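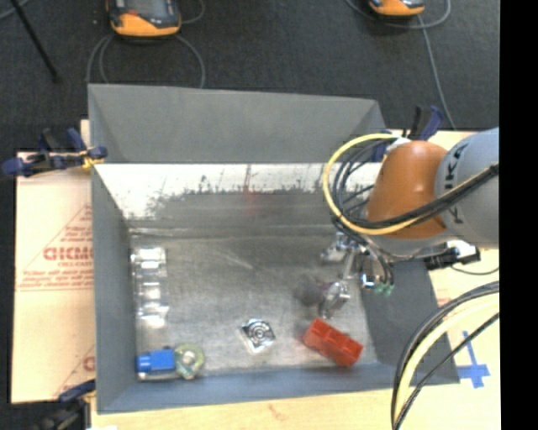 Stores and Handling, Unit 4: Mixed bins and small packaged items

Notes for the Tuesday group. Bring the stock sheets from Unit 3, as we carry on with the same codes.

What counts as a mixed bin

A mixed bin holds items of different kinds with no dividers between them. At Hubáček they are used for returns, for samples and for the last few pieces of a line. The Sekville site keeps its mixed bins on a separate rack, 6 to a shelf. The catalogue there runs to 4,000 lines, and most of the ones that end up in mixed bins are small.

Packaging groups

Group A. Rigid blocks and boxes. Flat faces, keep their shape, can lie at any angle. Red and blue blocks in the practice set belong here.

Group B. Clear moulded plastic with compartments. Takes up a lot of floor for its weight. Glossy, so it shows bright highlights under the lamps and the edges are easy to misjudge.

Group C. Clear packets with a flat part inside. The packet and the part are often different shapes, for example a round part in a square packet. Record the part, then the packet.

Group D. Rolls and rings in wrap. They may rest against a neighbour, so check whether two things touching are one item or two.

Bare metal floors

A scuffed metal floor reflects light, and so does a shiny inner wall. Clear packets are the worst affected. Look from a second side before you write anything down. Dark patches on the metal can be shadow or reflection and should not be entered as stock.

Items against the wall

Anything lying along a wall or in a corner is harder to get hold of than the same thing in the open. Mark these with a W on the sheet. If a long item rests at an angle, note which end is higher. Libor Šťastný's handout from May uses C for corner as well, but we only use W.

Exercise

Work in pairs. One person sorts by group, the other fills in the sheet, then swap. Allow 3 minutes for each bin. Leave the contents as you found them for the next pair.

Reading for next time: Ďurica, section 6, on nested trays. Completed sheets go to Štěpánka Vávra.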